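Last changed 2/19/22. Parents keep sending us the same questions about the learning app and the home activity packs, so the answers are collected on one page. Some of them are less cheerful than the leaflet that came home in book bags. We have tried to say what we know and leave out what we've only been promised.

# Tadon Nursery and Infants: questions about Mellix and the home packs

## What is Mellix?

It's an app where staff post notes about your child's day and where you can answer them. It also has a section of games and a "learning score". We use the notes. We don't use the score, for reasons given further down.

## Do we have to sign up?

No. The leaflet says "all families will join", and that wording came from the company. If you'd like a paper diary instead, ask at the office and one will go in your child's bag. You'll get the same notes, in worse handwriting.

## The leaflet says children "progress faster". Do they?

We don't know, and we're not convinced anyone else does either. The claim rests on a survey of 516 parents who already had the app and were asked whether they liked it. Parents who like something tend to say so. There was no group of children without the app to compare them with, and nobody tested the children at all.

We asked Mellix for anything stronger and were sent a longer version of the same leaflet.

## Why do you use it, then?

The old system was a noticeboard and a pile of letters, and half the letters came back to us in April at the bottom of PE bags. The app is decent at telling you that tomorrow is wellies day. We'd be happy to keep it for that alone.

## What is the learning score and why can't I see it?

It's a number the app works out from how often a child plays the games and how quickly they tap. A four-year-old who hands the tablet to a big brother will do very well. One who stops to talk about the duck on the screen will do badly, and we'd much sooner have the talking. We've switched the score off for every class. If it turns up on your phone after an update, please tell us.

## How much screen time is there in school?

In nursery, none that we plan for. In Reception and Year 1 the tablets come out for short spells, mostly for taking photos of models before they get tidied away. You may have seen it written that young children need "digital fluency" before they are five. We've read this many times, usually in things written by people with tablets to sell. 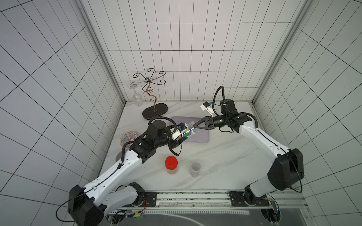
*A small clear bag of brightly coloured bits, held over the marble-patterned table.*

## What comes in a home activity pack?

Each pack is a small thing to do together, with a card telling you how. So far we have had threading, sorting by colour, a bean to grow and a set of story pictures to put in order. They come from Stirkau, who supply the bits and print the cards. We rewrite the cards because the originals were full of phrases like "unlock fine motor potential". Ours say "thread the beads".

## Does my child have to finish the pack?

No. It isn't homework and nobody marks it. If your child tips everything into a saucepan and makes soup, that will do nicely. Send back whatever you can find.

## How much do the packs cost?

Nothing to you. The school spent £2,549 on packs and storage for this year, which is more than the £2,000 we set aside. The difference was delivery, and it wasn't on the first quote. We've asked for a full price in writing before we order again, and if we don't get one we'll make our own from the scrap cupboard.

## Are the small pieces safe?

Small pieces are a choking risk for young children whatever the label says. Please sit with your child while the pack is open and keep it well away from younger brothers and sisters. Nursery children get the version with large pieces. If a pack comes home with the wrong bits for your child's age, bring it straight back unopened.

The word "child-safe" on the Stirkau website has no standard named beside it. We've asked which one they mean. Until we hear, we'd treat it as decoration.

## My child already has a favourite way of learning. Will the packs suit it?

The supplier sorts its packs into "seers", "hearers" and "doers", with a quiz to find out which your child is. We don't give out the quiz. The idea that each child has one style and learns best when taught in it has been looked at many times and hasn't held up well. Most children like seeing, hearing and doing, often all at once and at some volume.

## Can I get the cards in another language?

Some of them. The office has sets in Polish and Vietnamese; the second lot came through Thái, a Saturday school that lets us copy its story cards. The app offers to translate the notes by itself, but please be careful with it. It once told a family to bring a "dead hedgehog" when we'd asked for an old hairbrush. Ring us if a note sounds odd.

## Who can see the photos you post?

Staff in your child's class, and the grown-ups you've named on the form. Group photos only go up if every child in them has a signed form. At the last check, 39 forms were still missing, so there are fewer group photos than you might expect.

Mellix says that deleted photos are "removed from view". We noticed that this is not the same as deleted and have written to ask. The answer so far was a thank-you for our feedback.

## I think the whole thing is a waste of time. Who do I tell?

Us, please. There's a box by the front door and you needn't sign your note. We read them all, including the one that just said "beads EVERYWHERE".

## Will the app still be used next year?

Not decided. The contract renews by itself unless we cancel, which we only found in the small print, so we've already sent the letter that stops it. That leaves us free to sign up again or walk away. We'll ask families first, and we'll ask those on the paper diary as well as those on the app.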